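I caught up with the captain of the Zirnwood robotics club on a Sunday afternoon, and I'd barely said hello before the talk turned to socks. "Soft stuff is the worst!" she told me. "A block stays a block. A sock is a new shape every time you look at it." The club's project this fall is tidying – pick up something crumpled, put it where it goes – and they've logged 128 tries so far.
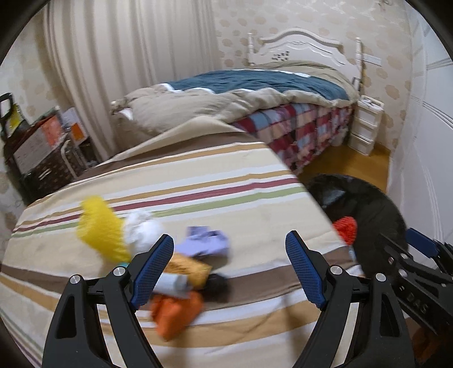 She'd love to hit 2,000 before the Lemer Cup (a long way off, I know). I asked if the repetition gets dull. "Kind of, around number 17 of the day," she laughed, "and then one goes really weird and we all wake up again."
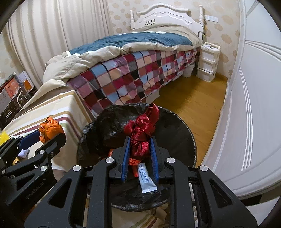
Ribbon is her favorite, mostly for how much the team argues over it. Grab the knot or grab a loop? She's a knot person. "Half the club thinks I'm wrong," she said, "and they're getting their turn next week."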